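Bottle return comes to Brumthorpe

From June, the Suvarna dairy shop in Brumthorpe will take back empty bottles from its customers. Many readers asked us for this, and we are glad that the shop agreed.

Please rinse each bottle with cold water and take off the cap. Milk bottles and wine bottles go into separate crates near the door. Jars are not accepted for now — the washing line at Deltell cannot hold them.
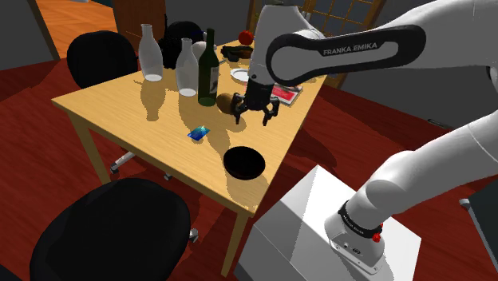
Two milk bottles and a green wine bottle on a wooden table.

For every milk bottle you will get a paper token. You can use 13 tokens to pay for one block of fresh butter, or keep them for the autumn market. The tokens have no end date, but please do not fold them. Last year, a small trial in Grimavora collected 1186 bottles, and very few of them came back with cracks.

The crates are open on Saturday until 3 in the afternoon. If you live far from the shop, ask your neighbor to share the trip with you.

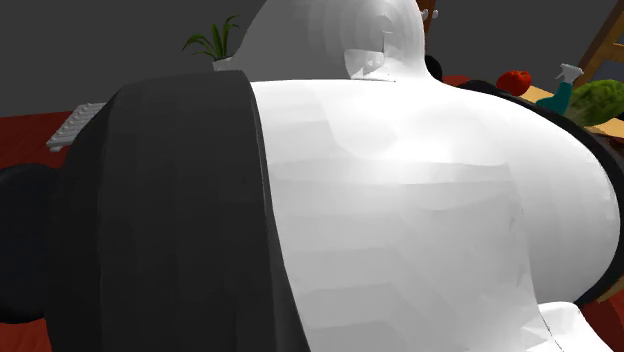

Changes to the bread order

The rye loaf must now be ordered two days before pickup. White bread stays as it was.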